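We use cookies to remember your settings and count visits. Accept all / Manage preferences

Bench notebook, bimanual cell
May

Carrying on with the finger comparison. Both arms powered by 9:40, controllers at the same firmware, grippers homed twice. Left arm has the Sornby jaws with the stock flat fingers. Right arm started the day with the Koltamska pads and keeps them until the block trials are done.

Question for today: can one finger set do both jobs, or do we live with a different set on each side. The two jobs are holding a basket by the rim and placing a rectangular block in it. The rim is open loops, so the contact patch depends on where along the loop the jaws land. The block is easy to grip and easy to release badly.

Settings at start. Left close force 30 N, close speed 60 mm/s. Right close force 10 N, same speed. Position tolerance left alone on both. Hand-eye calibration from last month reused on the left wrist camera, redone on the right after the bracket was loosened for cleaning. New right calibration looks sane, residual a bit lower than the old one. Did not redo the head camera.

Rim grasps, flat fingers. With the jaws square to the rim the loop sits between the fingers and stays put. With the jaws rotated even slightly, the loop rolls to the fingertip as the force comes up and the final width reads low. The controller calls this a good grasp because the width is inside the band. It is a poor grasp and the lift shows it: the far side of the basket droops and the rim turns in the jaws. Narrowed the accept band on the left so a rolled loop now reports as a miss. Band values are in the config, tagged rim_narrow.

Tried 60 N on the left to see if it would stop the turning. It doesn't help much. The loop flattens a little under load and springs back when released. Went back to 30.

Rim grasps, Koltamska pads. Swapped the sets left to right for one block of attempts and swapped back after. The pads are softer and take up the shape of the loop, so rotation error matters less. The cost is release. The pad drags on the rim when the jaws open and shifts the basket toward the arm. Opening slowly makes it worse. Opening at full speed is better but then the fingers clip the neighboring loop if the wrist is low. Raising the approach height fixes the clipping and brings back some of the rolling. Left this alone for today.

Block transfers, right arm. The pads hold the block at 10 N with no slip on the fast move. Flat fingers needed more force for the same move, and at 10 N the block pivoted about the contact line when the arm decelerated. So pads on the right, clearly. On the left I would still pick the flat fingers with the narrow band, mainly for the clean release.

Timing. Ran both arms together for the first time with the Shemweta scheduler in place of our own script. It holds the right arm at a wait pose until the left reports a closed grasp, then lets it go. The handshake adds 200 ms over the script. Acceptable. What I don't like is that the wait pose is defined in the right arm's base frame, so it moved when the base was re-shimmed. It should be in the table frame. Kanini Owino has the frame definitions open on her branch and will take that one.

Cameras. The wrist cameras were on auto exposure this morning and the white table pulls everything around. When the basket is only in a corner of the view, the table sets the exposure and the orange goes pale on the lit side. The color threshold then drops part of the rim and the fitted ellipse leans. Fixed the exposure and the white balance on both wrists at 11:15 and re-ran the rim detector on the same start poses. The ellipse is steadier. It still fails when less than half the rim is visible, and no threshold will fix that. The start pose has to change, or the first look has to come from the head camera with the wrist used only for the final correction. I prefer the second option. The head view has the whole basket and both grippers in it and the fit is stable from there, even with poorer resolution at the rim.

Wrist camera first, then the head view with the left jaws on the rim and the block in the right gripper:

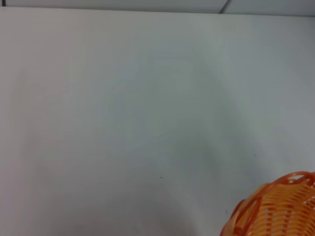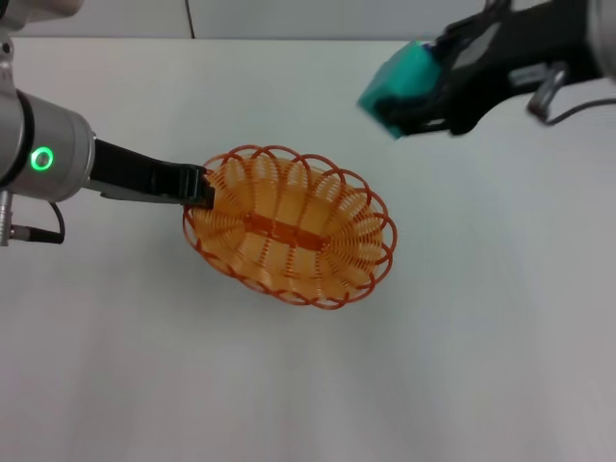 Latency from the head camera is higher than from the wrists. Measured with the blinking LED method, more than 60 ms behind. For a static basket this is irrelevant. For correcting the right arm during the transfer it is too late to be useful, so the transfer stays open loop with the release point computed once the left grasp is confirmed.

Release point. Currently the center of the fitted ellipse plus a fixed height. If the left arm has pulled the near rim up at all, the center is no longer the lowest point of the bowl. Added a term for the measured left jaw height. Sign was wrong on the first try, corrected, checked by jogging by hand with the block removed.

One fault on the left at 2:30 pm, gripper comms timeout, cleared with a restart of the tool bus. Second time this month on that side. Reseated the connector and gave the cable more slack through the wrist turn. If it comes back, swap in the spare from the Gromier box before chasing software.

Open items
– wait pose into table frame (Kanini)
– head camera first look, wrist for correction only
– approach height sweep with pads on the left, 10 mm steps
– log jaw width at lift as well as at close, to catch late rolling
– order another set of pads, the right ones are starting to glaze

Left the cell with both arms parked, brakes on, air off. Config saved as rim_narrow_2. Don't load plain rim_narrow, it has the wrong sign in the height term.

© Bench Notes. Text may be reused with credit. Contact | Back to top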